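Setville Health Cash Plan
Members' Forum - minutes of the June meeting

Held in the upstairs room, starting at 6.30 pm. Apologies were taken as read. The plan office was represented, as was Vimard, the underwriter. Komico, which handles the claims, had been asked to send someone and sent a written update instead.

1. Minutes of the last meeting

Agreed, with one correction. Under physiotherapy, "Vimard will publish the waiting figures" should read "Vimard will consider publishing the waiting figures". The forum accepted that this was what had been said. It was less happy that the change had been asked for by Vimard after the draft went round, and wants such requests made at the meeting in future.

2. Matters arising

The plain-language guide to dental claims is still with the printers. The forum was told this in spring as well. The plan office offered to put the text on the website in the meantime and was asked why it hadn't already. No clear answer.

The large-print claim form is now available. Members who had tried it found it easier to read but said the box for the dentist's stamp is still too small for any stamp they had come across.

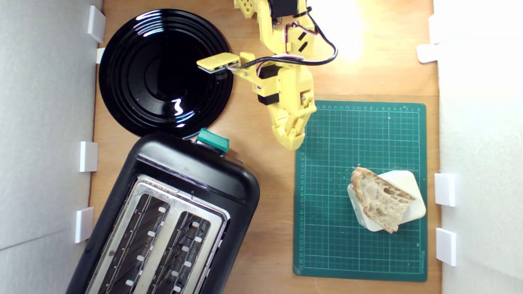
Tabletop with black plate, toaster and cutting mat.

3. Prior approval for physiotherapy

This took up most of the evening. Since the start of the plan year members have had to get approval before a course of physiotherapy, where previously they paid, sent in the receipt and got their money back up to the yearly limit. Vimard presented the change as a way of making sure members get "the right care at the right time".

The forum asked what evidence there was that members had been getting the wrong care. Vimard referred to the Vukčević report, commissioned before the change, which found that a share of claims were for sessions "of limited clinical value". The forum asked to see the report. Vimard said a summary had been circulated. The forum said it had read the summary, which runs to 2 pages and gives the finding without saying how it was reached, who decided what limited value meant, or whether any patients were spoken to.

The plan office confirmed that it has not seen the full report either. Several members thought this odd, given that the office had signed off the change on the strength of it.

Figures on waiting were then given. Komico's update says the typical approval is made "promptly". It doesn't define the word. The plan office had pulled its own sample of 27 requests and found that the longest had taken 29 days from receipt to decision. Vimard pointed out that the sample was small and that the longest case involved a missing letter from a GP. The forum noted both points and also noted that a larger sample could be had at any time if Vimard or Komico cared to provide one.

On refusals, the update says that few requests are turned down. Members asked whether a request that is sent back for more information and never resubmitted counts as a refusal. Vimard believed not. In that case, the forum felt, the refusal figure means very little. A member with a bad shoulder is likely to give up after the second form and pay for it all without a claim, and that saving would appear nowhere in the update.

Agreed: the plan office to ask for the full Vukčević report, in writing, and to tell the forum what reply it gets, including if there is none.

Agreed: Komico to be asked for the number of requests received, approved, refused, returned and not resubmitted, as separate lines.
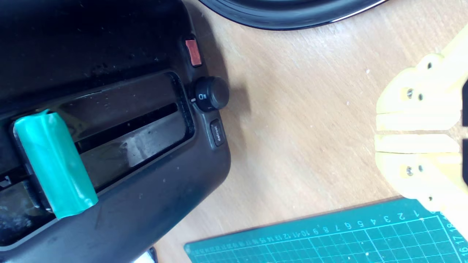 Black toaster from above, with crumbs on the top panel.

4. Premiums for next year

Vimard gave an early indication that premiums will need to rise. The reasons offered were higher claims in dental and optical, and general costs. Asked whether the savings from prior approval had been taken into account, Vimard said it was too soon to say what the savings were. The forum recalled being told in the winter that prior approval would hold premiums down. It would like to know how that was promised before anyone could say what it would save.

The plan office suggested there might be room to look at the excess on optical claims as an alternative to a rise. Members were wary. An excess is a rise for anybody who wears glasses, whatever it is called on the renewal letter.

No decision was asked for and none was given. The forum wants the premium paper ahead of the next meeting and doesn't want it tabled on the night, as happened last year.

5. The new claims app

Komico's update describes take-up as "encouraging". No number is attached. The app will become the main way of claiming from next year, though paper claims will "remain supported". Members asked what supported means: whether a paper claim will be paid in the same time, and whether there will be a charge for it. The plan office understood there would be no charge. It was asked to get that from Komico in writing.

There were 2 complaints about receipts being photographed, accepted by the app and then rejected later as unreadable, after the receipts had been thrown away. The office has paid both as goodwill. The forum was glad of that but would prefer the app to say so at the time if it can't read something.
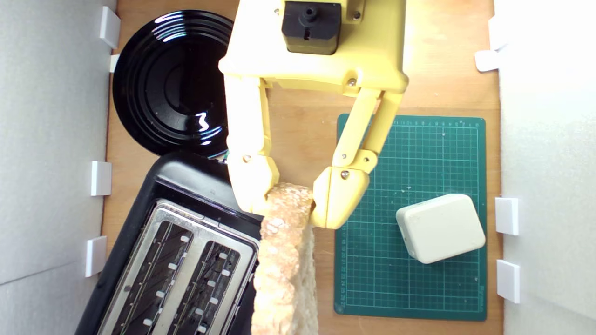
6. Telephone line

Calls are now answered by a recorded menu. Vimard said this helps direct callers to the correct team. Members said every option they had tried led to the same queue. The direct number for hospital claims has gone from the back of the membership card, and the forum would like it put back at the next reprint.

7. Moving the complaints stage

Vimard proposes that first-stage complaints go to Komico and no longer to the plan office. It was put forward as a simpler route. The forum's view was that most complaints are about Komico's handling, so the company would be judging its own work, and the office would lose sight of what was going wrong until a case reached the second stage. 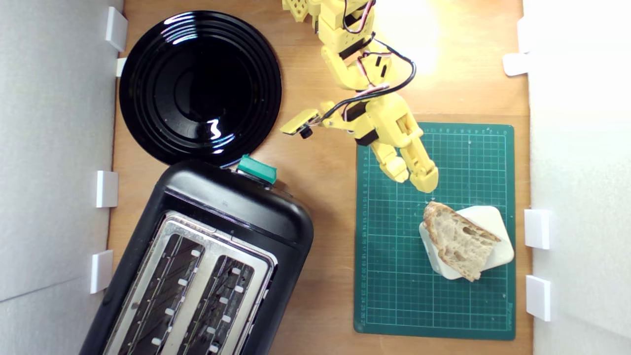

One member asked whether the office had actually requested this change, or had only been told of it. The office replied that it had been consulted. Pressed on whether it had agreed, it said discussions were continuing.

Agreed: the forum does not support the proposal as it stands and wants this recorded. If it goes ahead, the office should receive a copy of every first-stage complaint on the day it comes in.

8. Any other business

A question was raised about cover for members' children who stay in full-time education. The rule book and the website disagree on the age at which cover stops. The office to check which is right and correct the other. Any claim refused on the strength of the wrong one to be looked at again.

The forum asked once more for Komico to attend in person. A written update can't be asked anything.

The meeting closed at 8.45 pm. Next meeting in September, same room, papers to be sent a week ahead.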